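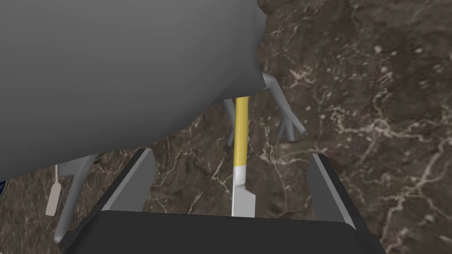
Gray vessel on a stand and knife held upright in a gripper, above the counter, kitchen mock-up, March

Hi Haruto,

Quick update on the Puldale lunch club before your board meets. We served 1253 meals this quarter, which is 49 more than last time (the soup weeks were a huge hit!). Lengyel dropped their price on root vegetables again, so we still have $323 left in the food line, and I'd love to roll that over if you're okay with it.

The bad news is the Brollberg hall lease. They want us out by 2 p.m. now instead of 3, and cleanup is a scramble. I've asked for a meeting and haven't heard back yet.

We also have 25 new sign-ups, mostly from the apartments behind the library. Receipts are coming separately, once I find the one for the onions.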